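Demonstration collection (robot learning)

From the Galtlow Reference, an open guide to automation and its claims

Demonstration collection is the practice of recording a person doing a job through, or alongside, a robot so that the recordings can be used to train a control program. The recordings are called demonstrations or episodes. The program trained on them is usually called a policy. The practice is also sold under the names teleoperation capture, show-and-learn and skill harvesting, the last of which is a marketing term and has no agreed meaning.

Supporters describe it as a way around hand programming, which is slow and tends to break when an object is moved a few centimetres. Critics accept that hand programming is slow but say that much of the labour has simply been shifted from the programmer to the person holding the controls, who is generally paid less and rarely credited.

Contents
1 Method
2 Objects and settings
3 How much is enough
4 Labour
5 Criticism
6 See also

Method

In the most common arrangement an operator moves a leader device, such as a second arm, a pair of handles or a hand-held grip, and the robot follows. Cameras and joint sensors record at a fixed rate. When the job is finished the operator marks the episode as good or bad, the objects are put back in some new arrangement, and the next episode begins.

A second arrangement does away with the robot during recording. The operator carries a grip fitted with a camera and does the job directly. This is cheaper and can be done in ordinary rooms, but the motions recorded may be ones a given arm can't reproduce. Published comparisons between the two tend to come from groups already committed to one of them and should be read with that in mind.

Each episode is normally paired with a short written instruction. The quality of these varies a great deal. In some collections the instruction was written before the episode and never checked against what the operator went on to do. Others were labelled afterward by people who saw only the video, and who had to guess at the purpose of a movement that was abandoned halfway.

The marking of episodes as good or bad is a weak point. An operator near the end of a shift has little reason to reject their own work, and few collections publish the number of episodes thrown out. Without that number it's hard to say whether a clean collection reflects skilful operators or generous marking.

Objects and settings

Household tasks make up a large share of published collections, with kitchens and counters the favoured setting. Real food spoils, sheds crumbs and changes shape between episodes, so artificial food is widely used in its place. Packaging, cutlery and toys are often added as clutter so that the policy doesn't learn to expect a bare surface.

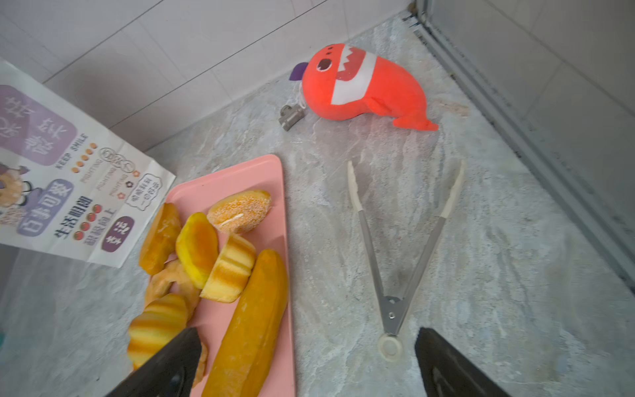 Wrist-camera view of a tabletop task, with artificial bakery items on a pink tray, open tongs and a plush shark.

The use of stand-ins is disputed. A moulded bun keeps its shape under a grip that would flatten a fresh one, and a policy trained on it has had no chance to learn the difference. Builders of such collections reply that the purpose is to teach reaching and placing, and that softer handling can be added later. How often it is added later isn't recorded in any systematic way.

The placing of cameras raises a related question. A camera at the wrist gives a close view of whatever lies between the fingers and loses sight of most of the room. A fixed camera sees the room but is often blocked by the arm at the moment of contact. Most groups use both and leave the training process to sort out which matters. Whether it does so sensibly is seldom tested – a policy may be relying on the colour of a countertop and nothing in the standard scoring would reveal it.

How much is enough

There is no accepted answer. The Visstead tabletop collection, released in April with 2000 episodes, was presented as sufficient for a general sorting skill. A later audit by the Mudgway group found that 461 of the episodes were near repeats, with the same objects in almost the same positions. Visstead replied that repeats help to steady training. The audit did not dispute this but pointed out that they had been counted toward the headline total.

Size is the figure most often quoted, as it is the easiest to produce. Variety is harder to measure and is usually described in loose terms such as "diverse" or "in the wild". A collection made in one room by one operator can be very large and still say little about any other room or operator.

Success rates need similar caution. A rate measured over 30 trials, on the same counter where the demonstrations were made, is a common form of evidence and a thin one. Few reports state how the starting positions were chosen, or whether a person stepped in to straighten an object between attempts.

Labour

Operators are described in most papers only as "trained" or "experienced". Recording sessions are repetitive, and the posture needed to work a leader arm can be tiring over a full shift. Nekosano, a supplier of recorded episodes, at one time set a target of 40 accepted episodes per hour for short tasks. Former operators said the target favoured quick, abrupt movements, and that these were then passed on to the policies trained from them. The company has since dropped the hourly figure from its public material. It hasn't said what replaced it.

Criticism

The main objections may be grouped under selection and reuse. On selection, critics note that tasks are chosen partly because they record well. Moving a solid object from one place to another suits the method; cleaning a greasy pan doesn't, and is far less common in the published record. A reader judging the field by its videos would get a flattering picture of what household work consists of.

On reuse, collections made with one type of arm are regularly offered as useful for others. The evidence is mixed. Some gains have been reported when several collections are pooled, though it's often unclear whether the gain comes from the added robots or only from the added hours of recording.

Defenders answer that the method is young, that it already handles jobs hand programming never managed, and that fuller reporting would settle most of the complaints. The last point is one on which both sides agree, although reporting habits have been slow to change.

See also

Behaviour cloning
Data labelling
Grasp planning
Teleoperation

Page last revised Jun 3, 2019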